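Trangate — Call for participants: peer interviews on work and housing for trans and gender-diverse people

Posted 2025-11-12

Trangate is looking for people in Urnerville and nearby towns to take part in a new study on daily life, work and housing. We are a small community organization. For the past years we have mostly given legal information by telephone, and we noticed that the same problems come back in many calls: a landlord who stops answering after he sees an identity card, a job offer that disappears after the background check, a clinic where the name in the file is never corrected. We want to write these experiences down in a proper way, together with the people who have lived them.

Last winter we made a short online survey, and 708 persons answered it. The survey gave us a general picture, but a form with boxes to check cannot say how a situation started, who helped, and what the person decided to do after. For this reason we now want to have long conversations with a smaller group. The study has the working name Proneo.

Who can take part

You can apply if you are 18 or older, if you live or work in Urnerville or in the Pant district, and if you describe yourself as transgender, non-binary, or with another word from your own language or culture. You do not need to have changed your documents. You do not need to have had any medical treatment, and we will not ask you about it unless you want to bring it up.

We would be especially glad to hear from people older than 50, from people who came to this country as migrants or refugees, and from people who work without a contract. These groups were few in the survey.

We are looking for some 60 participants in total.

What you will do

You will have two conversations with an interviewer, each of 90 minutes with a pause in the middle. The first one is about work and income. The second one is about housing, neighbors and public offices. All interviewers are themselves trans or gender-diverse and they have received training from us. You may choose to meet at our office, at the library in Pant, or by video call. If you prefer to talk without video — only with sound — please write this in your application.

You may skip any question and you may stop at any moment. If you stop, you still receive the full payment for that conversation.

Payment and costs

We pay 45 dollars for each conversation, in cash or as a store card. Bus and train tickets are paid back on the same day. For parents, we can pay a babysitter for the hours of the interview, but please tell us at least one week before.

Privacy

We record the sound of the conversation and make a written text from it. In the text, your name, your street, your employer and other details which could identify you are taken out or changed. The recording is erased after you have read the text and approved it. You have 16 days to read it and ask for changes. The texts are kept on a computer without internet connection, and only the study team can open them. We do not share anything with the police, immigration offices, employers or family members, with the exception of cases where a court orders it. We would inform you about such an order if the law permits.

Languages

Interviews can be done in English, Spanish, Bengali or Arabic. For other languages we will try to find an interpreter, and you can refuse the interpreter if you know this person or do not feel comfortable.

How to apply

Send a short message through the contact form on our website, or leave a voice message on the office line. Please tell us which name and pronoun we should use, how we can reach you safely, and which hours are good for you. You do not have to tell your story in the application. If it is not safe that we call you, write "message only" and we will respect it.

We answer every application, also when we cannot offer a place. The first conversations will begin in January.

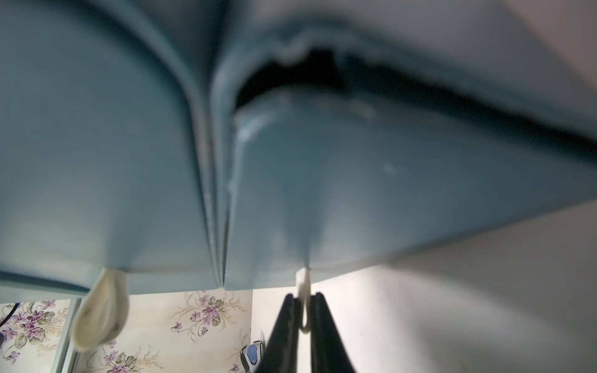 Can I take part if my family or my employer does not know that I am trans?

You can, and many people who contact us are in this situation. We will use only the contact method you give us, our messages will not mention the subject of the study, and the payment receipt shows only the name Trangate if you ask for one.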